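Search this site Search Go

We use cookies to remember your settings. Accept Decline

Speaker notes: What happens to household batteries after the drop-off box
Drenholm Public Library, evening talk, November

Slide 1. Welcome. Talk runs until 7:45, then questions. Ask people in the back if they can hear.

Slide 2. Start with the box by the front door. Most people here have used it. Say that a full box weighs more than it looks and that the library empties it every 14 days. Before this box went in, the closest drop-off was the county yard in Flemov, open mornings only.

Slide 3. What goes in. Household cells: AA, AAA, C, D, 9-volt, button cells. Car batteries do not go in. Neither does anything swollen or leaking. Those go to the counter at the county yard, in a bag of sand if possible. Repeat the part about swollen ones, people always ask again at the end.

Slide 4. Where old batteries get forgotten. Ask for a show of hands: who has a drawer with dead remotes in it? Wall clocks, bathroom scales, toys in the attic, the flashlight in the car. Suggest going room to room once a year and opening every cover.

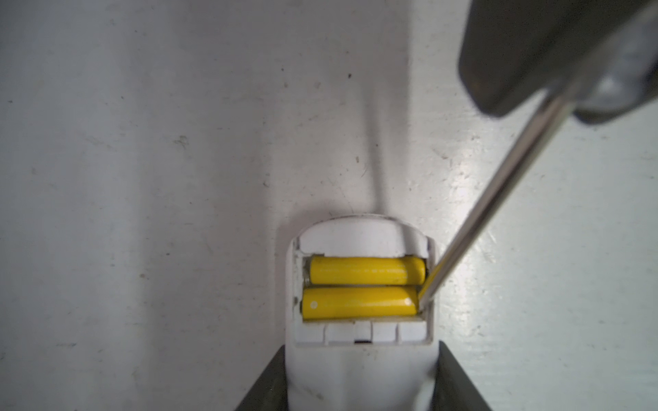

Slide 4 photo: two yellow AA-size cells side by side in an open compartment.

Slide 5. Taping. Clear tape over the ends of 9-volts and all lithium cells. Button cells get sandwiched between two strips. Plain alkaline AAs don't need it under our hauler's rules, but tape them if you're unsure. Pass the roll of tape around.

Slide 6. Sorting. Our boxes go to the Steneo depot. Four people work the belt and sort by chemistry. Last year the depot took in 752 boxes from towns in our district. Pause here. Mention that loose screws and coins slow the belt down.

Slide 7. Processing. Alkaline cells are shredded and the steel is pulled out with magnets. What's left is mostly zinc and manganese, sold on in bulk. Lithium cells leave on a separate truck to the Căpraru plant. Don't go deep into the chemistry. If someone wants more, point to the handout, page 2.

Slide 8. Cost. Roughly 2000 dollars a year for the whole town, paid out of the waste budget. Rechargeables come up at this point. Good for things used every week, less useful in a smoke alarm or a clock. Check the manual.

Slide 9. Questions. Handouts and small collection bags are on the side table. Leave the map of drop-off points on the screen.

Still to do: fix the typo on slide 6, bring the spare adapter.

Contact the library | Copyright Drenholm Public Library | Back to top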